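Household Contents Cover: Changes to the Members' Scheme

Members who take part in the Kumsa household contents scheme are asked to read the following notice before their next renewal. The revised terms were approved at the July meeting and apply to every policy renewed on or after 13th November. Policies already running will keep their present terms until they expire.

The scheme was opened 19 years ago with 126 households. It now covers 2,637, and the original rules have become hard to apply to the kinds of belongings members own today. Many of the claims received last year were delayed while staff wrote back to ask for a serial number, a receipt or a date of purchase. The new rules are intended to shorten that exchange.

What has changed

The limit for a single unlisted item rises to $3,000. Any item worth more than that must be named on the schedule, with its value and the year in which it was bought. Jewelry and musical instruments are now treated in the same way as other belongings and no longer need a separate form. Bicycles remain outside the scheme unless the member has chosen the outdoor option - the charge for this option is unchanged.

Items kept in a storage unit are covered for the first time, provided that the unit is locked and rented in the member's own name. Tanitance, which handles claims on behalf of the scheme, will ask for a copy of the rental agreement if a claim is made. Goods in the hands of a moving company are not covered. Members who expect to move during the year should ask the company for its own terms in writing.

Accidental damage is now part of the standard policy. It applies to sudden damage inside the home, such as a fall or a spill. It does not apply to wear, fading, or faults that were present when the item was bought. Pentti Turunen, who led the review of the rules, wrote in his report that damage of this kind "was the question most often put to us by telephone, and the one our old booklet answered least clearly."

Keeping a household record

Members are strongly encouraged to keep a written record of what they own. A room-by-room list is the simplest form. For each item of value, please note the maker, the model, the serial number, the price paid and the place of purchase. Receipts may be scanned or kept on paper. Either is accepted.

Small items are often the ones left off such lists. Cameras, watches, hearing aids and tablet computers are easily carried from one room to another and may belong to different members of the family.
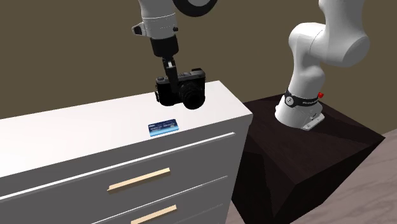
Extra lenses, chargers and carrying cases should be entered on separate lines, as their combined value can be higher than members expect. Where an item was received as a gift and there is no receipt, a dated note from the giver will be accepted for values below the single item limit.

A copy of the record should be stored outside the home, either with a relative or in an online account. The scheme does not hold these records for members and does not need to see them unless a claim is made.

Questions and forms

The new booklet, the schedule form and a blank household record are available from the Flonska office during normal opening hours, or by mail on request. Members who would prefer to go through their schedule in person may make an appointment with Tsegereda Gebru, member services manager. Please bring the current schedule and the most recent renewal letter.

Payment dates and methods remain as they were. Members who pay monthly do not need to contact the bank.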